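2. Materials and Methods

2.1 Samples and setting

Blood samples were collected at the outpatient clinics in Drendik and Skanlow and processed in the shared hematology laboratory at Skanlow. A sample was eligible if the first automated platelet count, taken from an EDTA tube, was below the local reference range and the analyzer had raised a flag for platelet clumps. Samples from patients receiving chemotherapy, and samples with a visible clot on inspection with a wooden applicator, were excluded before analysis. After exclusions, 295 samples remained. Repeat samples from the same patient were not counted as new cases; only the first flagged sample was kept.

Each patient had blood drawn into two tubes during the same venipuncture, one containing EDTA and one containing sodium citrate. The EDTA tube was always filled first. Tubes were inverted gently by the phlebotomist and sent to the laboratory at room temperature. Transport from Drendik took longer than transport within the Skanlow building, and the arrival time was therefore recorded for every tube.

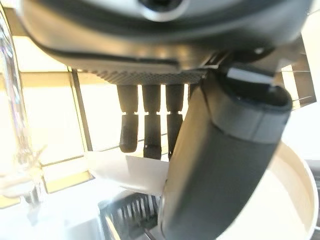 Figure 2. Dark gray housing with a knurled strip and three black tabs, seen at close range.

2.2 Automated counting

Platelets were counted by impedance on the Kong analyzer and again by the optical channel of the same instrument. Quality control material was run at the start of each shift. When a control result fell outside the accepted limits, the run was stopped and all samples in it were repeated after recalibration. Citrate counts were corrected for dilution by the volume of anticoagulant in the tube. We did not apply a further correction for hematocrit, although patients with a markedly raised hematocrit may have had a slightly biased citrate count as a result.

The EDTA tube was counted on arrival and then at fixed intervals for up to nine hours. Between counts the tubes stood upright in a rack at room temperature and were mixed on a roller before each aspiration.

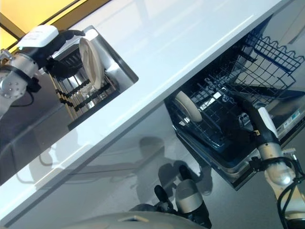
The interval between counts was kept the same for both anticoagulants so that any fall in the EDTA count could be compared directly with the paired citrate tube. Samples that arrived too late for the full series were retained in the analysis of the first count but left out of the time course. Warming of the EDTA tube to body temperature was tried in a small subset. The results were inconsistent between operators and are not reported further.

2.3 Smear review

A blood film was made from each tube at the time of the first count and stained with the Brullamo rapid stain according to the laboratory's usual procedure. Films were read under low power along the feathered edge and both lateral edges, where clumps tend to collect, and then under oil immersion in the body of the film. Readers recorded platelet clumps, platelets adhering to neutrophils (satellitism), giant platelets, and fibrin strands. Fibrin strands were taken as evidence of a poor draw, and such samples were classed as clotted whatever the count. 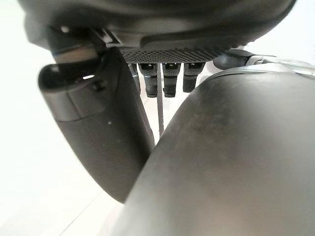
Figure 3. Close view of a dark gray finger segment and a grip pad covered in small raised dots.

Each film was scored by two readers working separately, without access to the automated count or to the type of tube. Clumping was graded as absent, sparse, or frequent. Where the readers disagreed by a single grade, the higher grade was kept. Where they disagreed by more than that, a third reader examined the film and the majority grade was used. Satellitism was recorded as present or absent only, as the number of affected neutrophils varied too widely across a single film to be graded with confidence.

2.4 Case definition

EDTA-dependent pseudothrombocytopenia was diagnosed when all 3 of the following were met: a low platelet count in EDTA, clumps or satellitism on the EDTA film, and a corrected citrate count within the reference range. Samples with a low count in both tubes and clumps in both films were classed as multiple-anticoagulant clumping and analyzed as a separate group - a finger-prick sample diluted directly into counting fluid was requested for these patients where possible. Low counts in both tubes without clumps were treated as true thrombocytopenia.

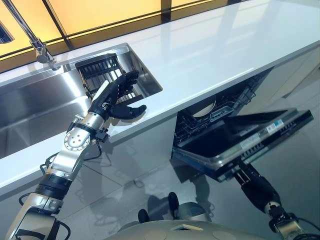 2.5 Statistical analysis

Paired counts were compared with the Wilcoxon signed-rank test. The time course in EDTA was described with a mixed model that included a random intercept for each patient and a fixed term for collection site. Agreement between readers was expressed as weighted kappa. Missing time points were not imputed. Counts below the linear range of the analyzer were set to its lower limit.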